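From: Babatunde Akpan
To: imau-cell-users
Subject: Re: left arm gripper force dropping out mid-carry

On Wednesday Kamarul Yeoh wrote:
> We lost grip on the left arm twice yesterday while carrying the pan. No
> e-stop, no collision flag. The controller logged fault 2427 both times
> and the arm kept following its trajectory as if it still had hold.
> First drop landed flat. Second one hit the table rim first. Has anyone
> on the Clidow firmware seen this? We are on build 1792.

Kamarul,

Yes, same build, same fault code. I spent the morning trying to get it to repeat and have a partial answer.

The fault is the finger current limit tripping. With a cup or a sponge it never comes near the limit. The pan is different – the fingers clamp the rim at one side and all the weight hangs out past them, so the pan tries to rotate in the grip and the motor works against that the whole time it is in the air. After about 3000 ms of holding, the limiter cuts the finger torque. The arm controller does not subscribe to that message, so the motion carries on.

I stopped the carry at the high waypoint and held it there to watch the current.

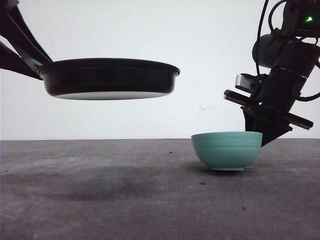
Left arm holding the pan at the high waypoint, bowl on the table by the right gripper.

Out of 6 holds at that height I got the fault on four. Dropping the waypoint does not prevent it, but it gives the pan a lot less distance to fall, so I have lowered ours until there is a fix.

What worries me more is the right arm. In the Szénási task file both arms work at the same time, and nothing tells the right one that the left has lost its load. If the pan goes while somebody is reaching in to reset the bowl, the only protection is the speed limit, and that does nothing about a falling pan.

For now, please:

- keep hands out of the cell whenever either arm is loaded, paused or not
- hit stop on any 2427, even if the object is still in the fingers
- do not raise the current limit to get around it. Zunholm tried that on their cell and cooked a finger motor.

I have a small patch that makes the arm controller halt on the gripper fault. It works on the bench but I have not run it with both arms moving. Can you send me your full log from the second drop? I want to see whether the current ramps up first or just cuts.

Babatunde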